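Demonstrationen ohne Roboter: was bei der Handschätzung herauskam

25. Juni 2018

Seit Januar sammeln wir bei Nivetti Greifdaten mit handgeführten Greifern. Der Roboter steht dabei im Nebengebäude und wird erst gebraucht, wenn die Policy trainiert ist. Aino Ikonen hatte den Aufbau vorgeschlagen, ich war anfangs skeptisch. Inzwischen haben wir 2804 Demonstrationen und ein paar Ergebnisse, die ich hier festhalten möchte.

Die Frage

Wir wollten wissen, wie stark die Policy darunter leidet, wenn die Lage der Greifer nur aus Kamerabildern und Markern geschätzt wird. Bei der Teleoperation liefern die Gelenkwinkel des Arms die Pose direkt. Bei uns verschwindet ein Marker schon mal hinter einer Schranktür, und dann fehlen Werte.

Vorgehen

Ashraf Soliman hat die Lücken auf zwei Arten gefüllt: einmal mit einfacher Interpolation, einmal mit einem Glätter, der beide Hände gemeinsam betrachtet. Trainiert wurde jeweils auf denselben 1000 Demonstrationen, Aufgabe war das Umstellen von Büchern. Folgen mit mehr als 7 fehlenden Bildern am Stück haben wir verworfen. Das ist streng, hat aber die Ausreißer an den Türen fast ganz beseitigt.

Ergebnis

Mit dem gemeinsamen Glätter gelangen 90 Prozent der Versuche. Die Interpolation lag deutlich darunter, vor allem beim Übergeben von einer Hand in die andere. Bei einhändigen Griffen war kaum ein Unterschied zu messen. Souad Tawfik rechnet das gerade noch einmal mit anderen Startwerten nach.

Aufnahme im Wohnraum

Die Marker sitzen als Würfel am Greifer, damit auch bei gedrehter Hand möglichst eine Fläche zur Kamera zeigt. Enge Regalfächer und offene Türen bleiben trotzdem der schwierigste Fall.

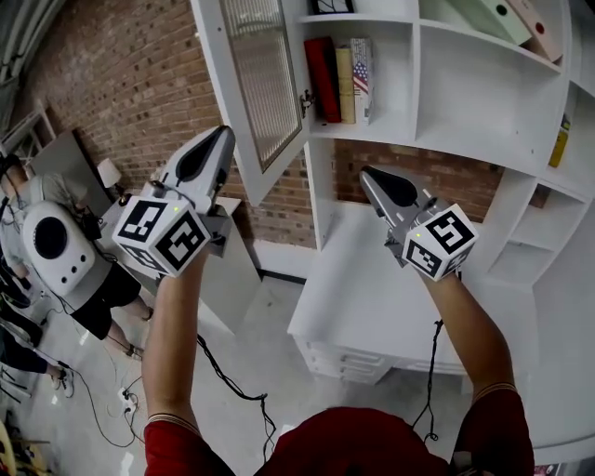
Was noch offen ist

Die Zeitstempel der beiden Greifer laufen über längere Aufnahmen auseinander. Wir gleichen sie bisher am Anfang jeder Folge ab. Zineb Abou Zeid schreibt an einer laufenden Korrektur. Den Code für den Glätter stellen wir ins Netz, sobald die Abhängigkeit von unserer internen Bibliothek Randen heraus ist.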